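The Last Name on the Sheet
by Ximena Carrillo

The sign-up sheet at Lelwood had room for 17 names, and by the time Wenceslao Ayala had hung up his coat and found his glasses and said hello to everyone a man his age has to say hello to, there was only one line left, right at the bottom, with a coffee ring on it. He wrote his name inside the ring. It seemed a friendly place to put it.

He had come to the reading nights all winter, you understand, and never once read. He came for the soup at first, and then for Guadalupe Montes, who ran the evenings and who introduced every student as though that student had just gotten off a ship. He liked the poems about grandmothers. He liked the ghost stories too, even the ones where the ghost didn't make much sense, and he clapped for all of them until his palms stung. But in April his sister died in Irkbridge, and he found that he had something in his coat pocket, four pages folded small, and that he was tired of carrying it from one pocket to another. 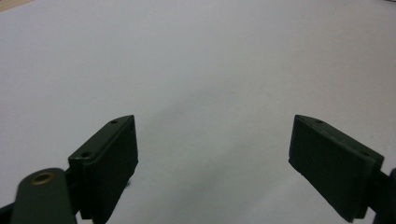
The first reader was a boy with a long poem about a bus. The second was a girl who had asked for a topic from the audience and been given "mustard," poor thing, and who made such a good job of it that Teodoro Trujillo, in the front row, laughed himself into a coughing fit and had to be brought some water. Wenceslao laughed along with the rest, a little behind. He kept his hand over his pocket the way you'd keep a hand on a cat in a waiting room.

"You're shaking the whole bench," said the woman next to him.

"I beg your pardon," he said.

"No, no, shake. I was sick in a flowerpot before mine." She held out her hand. "Birgit Sauerland. I teach the Tuesday – well, I used to teach it. Now I just come and sit. What have you got?"

He told her it was about his sister, and a rowboat, and a summer when the two of them had decided to count every stair in the town of Tralero. They had gotten as far as 676 and quarreled over whether the church steps should go in twice, once up and once down. They never did settle it. She had brought it up at his wedding, in front of the priest.

"And which side were you on?" asked Birgit.

"Once," he said. "A stair is a stair."

"Hm," said Birgit, and he could see that she would have gotten along very well with his sister. 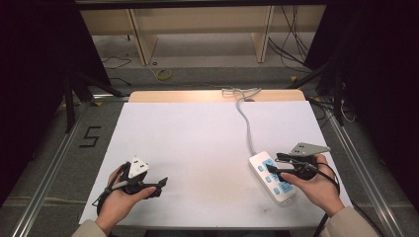

Vol. 17, No. 4

It was late when Guadalupe got down to the coffee ring. Half the room had gone home to bed and the soup pot was soaking in the sink, and she took off her glasses and put them on again and said, "Friends, I have been waiting all winter for this one," and then she said his name, all of it, slowly, and pronounced it right.

He had practiced in the kitchen with the radio off. In the kitchen he had been quite good. Up at the microphone he unfolded his pages and found that the creases had worn the words away in places, so that his sister was getting into the boat and then, without any warning, was already out on the water. He stopped. Somebody's chair creaked.

"Take your time, sir," said the boy with the bus poem.

So he folded the pages up again and told it. He told it out of order, and he went back for things he'd forgotten – the dog, the green oar, the widow Tokarz shouting from her window that they had missed the stairs to her cellar – and it took a good deal longer than it should have. When he came to the church steps he climbed them in the telling, one after the other, with her just ahead of him, and at the top he waited until he had his breath.

"And then we came down," he said, "and she went on counting."

Birgit Sauerland was the first one to clap. He went back to the bench and sat, and she moved her bag over so he'd have more room, and Guadalupe asked from the front whether anybody wanted what was left of the bread.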